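# 얼룩은 서두르면 번진다: 세탁 수선공 자와드 오락자이 인터뷰

자와드 오락자이는 브릿빌 시장 뒤편에서 14년째 세탁과 수선을 겸한 가게를 하고 있다. 가게 이름은 나다우다. 2026년 7월 7일 오후, 손님이 뜸한 시간에 만나 이야기를 들었다.
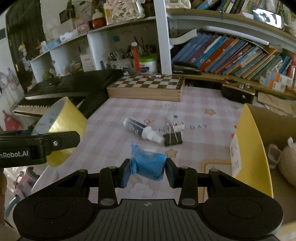 ## 처음에는 다림질만 했다

그가 처음 맡은 일은 다림질이었다. 삼촌 친구가 하던 세탁소에서 셔츠를 다렸고, 하루에 54장을 다린 날도 있었다고 한다.

"그날 숫자는 지금도 기억합니다. 사장님이 장부에 적어 두고 저한테 보여 줬거든요. 잘했다는 말은 없었고 내일은 깃을 더 신경 쓰라고 했습니다."

깃부터 다리고 소매, 몸판 순서로 넘어가는 방식은 그때 배운 그대로다. 다른 순서를 쓰는 사람도 많지만 그는 바꾸지 않았다. 몸판을 먼저 다리면 소매를 뒤집는 동안 다시 구겨진다는 것이다.

수선은 나중에 시작했다. 단추가 떨어진 셔츠를 그대로 돌려보내는 게 마음에 걸려서 하나씩 달아 주다가, 바짓단을 줄여 달라는 손님이 생겼다. 재봉틀은 마티아스라는 중고 가게에서 샀다. 페달이 뻑뻑했는데 고치는 데 한 달이 걸렸다.

## 얼룩 이야기

손님이 가장 많이 묻는 것은 역시 얼룩이다. 오락자이는 집에서 이미 손을 댄 옷이 더 어렵다고 했다.

"커피를 흘리면 다들 문지릅니다. 문지르면 얼룩이 넓어지고 천 표면이 일어납니다. 색이 빠진 건 제가 되돌릴 수 없어요. 마른 천으로 눌러서 물기만 빼고 가져오시면 됩니다."

뜨거운 물도 자주 문제가 된다. 피나 우유, 달걀처럼 단백질이 든 얼룩은 열을 받으면 굳는다. 이런 것은 찬물에 먼저 담가야 한다. 기름 얼룩은 반대로 찬물만으로는 잘 빠지지 않아서, 주방세제를 조금 묻혀 두었다가 옷감이 견디는 온도의 물로 헹군다.

색이 진한 옷은 안쪽 솔기에 먼저 시험해 본다. 흰 천에 물을 적셔 눌러 보고 색이 묻어나면 그 옷은 따로 빤다. 그는 이 과정을 건너뛴 적이 딱 한 번 있는데, 그때 남의 블라우스 값을 물어 주었다.

## 식탁보와 커튼

옷 다음으로 많은 것은 식탁보다. 명절이 지나면 한꺼번에 들어온다. 면 식탁보는 삶아도 되느냐는 질문이 많은데, 그는 무늬가 인쇄된 것은 삶지 말라고 한다.

"실을 염색해서 짠 체크무늬와 위에 찍은 무늬는 다릅니다. 뒤집어 보세요. 뒷면이 하얗게 비면 찍은 무늬일 때가 많습니다. 그런 건 미지근한 물이면 충분해요."

커튼은 무게가 문제다. 다 마른 상태로 걸면 주름이 오래 남아서, 조금 덜 말랐을 때 봉에 걸어 두라고 권한다. 레일이 약한 집은 예외다. 4월에 그 말을 들은 손님 한 분이 레일째 떨어뜨린 뒤로는 레일부터 물어본다.

## 같이 일하는 사람

가게에는 한 사람이 더 있다. 쇼아이브 파라차는 2년 전에 들어와 수선을 맡고 있다. 원래는 웨니디코라는 작은 가방 공방에서 손잡이를 꿰맸다. 두꺼운 천을 다루던 사람이라 얇은 안감은 처음에 힘들어했다고 한다.

"바늘부터 바꾸라고 했습니다. 가방 꿰매던 바늘로 안감을 박으니까 구멍이 남더라고요."

파라차는 옆에서 듣다가 실도 바꿨다고 덧붙였다. 요즘은 지퍼 교체를 거의 혼자 한다. 패딩 지퍼는 겨울에 맡기면 오래 걸리니 더울 때 가져오라는 말도 했다.

## 가격과 앞으로의 일

단추 하나를 다는 값은 3000원이다. 여분 단추를 가져오면 조금 깎아 준다. 가격을 올려야 한다는 말을 주변에서 듣지만 단추만큼은 그대로 둘 생각이다.

"단추 때문에 온 손님이 다음에 코트를 들고 옵니다. 그냥 그렇게 계산하고 있습니다."

가게를 넓힐 계획을 물었더니 없다고 했다. 옆 칸이 비어 보러 가기는 했는데 배수구 위치가 나빴다. 지금은 낡은 건조대를 바꾸는 게 먼저다. 천장에 달린 것 중 하나가 한쪽으로 기울어 이불을 널지 못한다.

이야기가 끝날 무렵 손님이 재킷을 들고 들어왔다. 소매 안감이 뜯어져 있었다. 오락자이는 옷을 뒤집어 솔기를 살펴본 다음 파라차에게 건넸고, 내일 저녁에 찾으러 오라고 했다.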